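Irkton Robotics Club – Two-Arm Kitchen Project, Gallery

Project home | Gallery | Task sheets | Results | Contact

The two-arm kitchen project ran from the start of the spring term until July. Members worked in pairs and took turns at the desk. The aim was to have a simulated two-arm robot sort vegetables on a tabletop from spoken-style instructions such as "put the pepper in the basket" or "move the cucumber to the tray". All work was done in simulation. The club does not own a two-arm robot, and the rules of the Mosoti Challenge, which we entered in the junior section, accept simulated runs only.

Supervision was by Kimutai Chege. The task sheets and most of the scoring script were written by Finn Gerlach. Questions about either should go through the contact page.

How the runs were made

Each run starts from a saved layout. A layout file lists the objects, their positions and their rotation on the table. At the start of a run the script shifts every movable object by a small random amount, then hands control to the member at the desk. Left and right arms are driven from separate controllers. The record button logs joint angles, gripper opening and the camera view at every step until the member presses stop or the time limit is reached.

We recorded 871 runs over the project. Of these, 385 were kept for training. The rest were dropped for one of the following faults:

Object pushed off the table
Wrong object picked up
Both arms inside the same half of the table at once
Recording stopped before the gripper had opened
Time limit reached

The third fault was the most common in the early weeks. A collision check was added to the desk software in version 2, which sounds a tone when the arms come too close. Members disliked the tone but the fault became rare.

Notes on the layouts

Layouts are named after the pair that built them or after a place one of them likes. Winda has a bare table with one vegetable and one target and was used for practice. Burnon is the crowded set, with kitchen items left on the table as distractors. The distractors are never part of the instruction. They are there to check that the trained model still finds the correct object when other things are in view.

Round, smooth vegetables proved harder to grip than long ones. The fingers close in a straight line and a pepper tends to roll out if it is taken off centre. The usual remedy was to approach lower and close more slowly. For long vegetables the wrist has to be turned so that the fingers close across the narrow side, and newer members needed several attempts before this became routine.

Wire baskets caused a separate problem. The simulator treats each rod as a solid body, so a fingertip that passes between two rods can become stuck. In the first basket layouts the physics step was too coarse and the basket would jump when touched. Halving the step fixed this at the cost of slower runs on the older desk machines.

Scoring

A run scores one point for touching the correct object, one for lifting it clear of the surface and one for releasing it on or in the target. A touch on any other object with either gripper loses one point. The trained model was tested on 303 fresh starts and scored by script, with a member checking a sample by eye. Disputed runs were replayed from the log at quarter speed.

File notes

Views on this page are straight from the simulator's camera and have not been retouched. The black bands at top and bottom are padding added by the recorder to make the picture square – the model is trained with them in place. Members who want the full log for a run should quote the layout name and run number.

Gallery 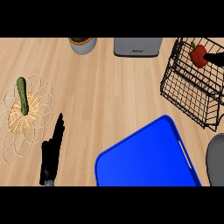 Right gripper at the red pepper in the wire basket, left gripper free beside the cucumber.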